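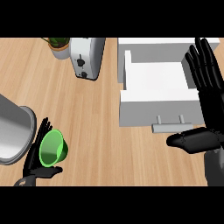 Letzte Änderung dieser Seite: 20. Februar

Heser führt Zuschuss für die Reparatur von Haushaltsgeräten ein

Wer in Heser ein defektes Elektrogerät reparieren lässt, kann sich künftig einen Teil der Rechnung von der Stadt erstatten lassen. Der Stadtrat hat die Richtlinie in seiner jüngsten Sitzung mit den Stimmen fast aller Fraktionen beschlossen. Übernommen wird die Hälfte der Reparaturkosten, höchstens jedoch 50 Euro pro Gerät. Gefördert werden Kleingeräte wie Toaster, Wasserkocher und Mixer ebenso wie Waschmaschinen, Herde und Staubsauger. Mobiltelefone und Computer sind vorerst ausgenommen.

Anträge können Einwohner mit Hauptwohnsitz in Heser oder im Ortsteil Bristden stellen. Pro Haushalt sind vier Anträge im Jahr zulässig. Die Rechnung muss von einem Betrieb stammen, der sich bei der Stadt hat eintragen lassen, und darf zum Zeitpunkt der Antragstellung nicht älter als drei Monate sein. Reine Kostenvoranschläge werden nicht bezuschusst, auch dann nicht, wenn der Betrieb dafür eine Gebühr verlangt. Wird das Gerät nach dem Kostenvoranschlag im selben Betrieb repariert, zählt die Gebühr zu den Reparaturkosten.

Zum Start haben sich vier Werkstätten eintragen lassen, darunter die Firma Kováčik am Bahnhof, die seit langem Küchengeräte instand setzt. Weitere Betriebe können sich jederzeit melden. Voraussetzung ist ein Gewerbeschein und die Zusage, auf der Rechnung Gerät, Defekt und eingebaute Teile einzeln aufzuführen.

Die Idee geht auf eine Auswertung aus dem November zurück. Damals hatte der Wertstoffhof Emport der Verwaltung mitgeteilt, dass im laufenden Jahr bereits über 2.000 Elektrokleingeräte abgegeben worden waren. Ein erheblicher Teil davon wies nach Einschätzung der Mitarbeiter nur kleinere Schäden auf: ein gebrochenes Kabel, einen verschmorten Schalter, ein Scharnier, das nicht mehr hielt. Bei Geräten dieser Preisklasse lohnt sich der Gang in die Werkstatt für die Besitzer oft nicht, weil die Arbeitszeit mehr kostet als ein Neukauf im Markt.

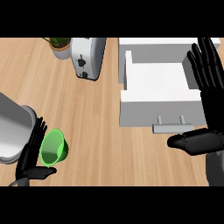 »An dieser Stelle setzt der Zuschuss an«, sagte Iveta Kubíček, Leiterin des Umweltamts, bei der Vorstellung der Richtlinie. Bei einer Waschmaschine falle die Entscheidung für eine Reparatur meist leichter, bei kleinen Küchengeräten dagegen selten. Die Stadt wolle nach dem ersten Jahr prüfen, für welche Geräte das Geld abgerufen worden sei, und die Höchstbeträge gegebenenfalls staffeln.

Im Rat war vor allem der Aufwand für die Prüfung der Anträge umstritten. Ein Teil der Opposition hatte vorgeschlagen, den Betrag direkt in der Werkstatt abzuziehen und die Abrechnung den Betrieben zu überlassen. Die Verwaltung lehnte das mit dem Hinweis ab, dass kleinere Werkstätten dann wochenlang in Vorleistung gehen müssten. Beschlossen wurde schließlich die Erstattung an die Antragsteller. Die Bearbeitung übernimmt das Umweltamt mit vorhandenem Personal – eine zusätzliche Stelle ist im Haushalt nicht vorgesehen.

Auch aus Bristden kam Kritik. Der Ortsbeirat bemängelte, dass keine der eingetragenen Werkstätten im Ortsteil liege und der Weg in die Innenstadt mit einem größeren Gerät ohne Auto kaum zu bewältigen sei. Die Stadt will deshalb eine Annahmestelle in der Bristdener Verwaltungsaußenstelle einrichten. Kleingeräte sollen dort abgegeben und nach der Reparatur wieder abgeholt werden können. Ein Termin dafür steht noch nicht fest. Für Großgeräte bleibt es bei Hausbesuchen der Betriebe, deren Anfahrt ebenfalls zu den förderfähigen Kosten zählt.

Das Antragsformular liegt im Bürgerbüro aus und kann auf der Internetseite der Stadt heruntergeladen werden. Beizufügen sind eine Kopie der Rechnung und ein Zahlungsnachweis, bei Barzahlung genügt die Quittung. Der Zuschuss wird auf ein Konto überwiesen, eine Auszahlung in bar ist nicht möglich. Reparaturen, die vor dem Inkrafttreten der Richtlinie bezahlt wurden, werden nicht berücksichtigt. Ist der für das Jahr eingeplante Betrag aufgebraucht, werden weitere Anträge in der Reihenfolge ihres Eingangs vorgemerkt.

Eine Liste der eingetragenen Betriebe führt das Umweltamt. Sie hängt auch am Eingang des Wertstoffhofs Emport aus.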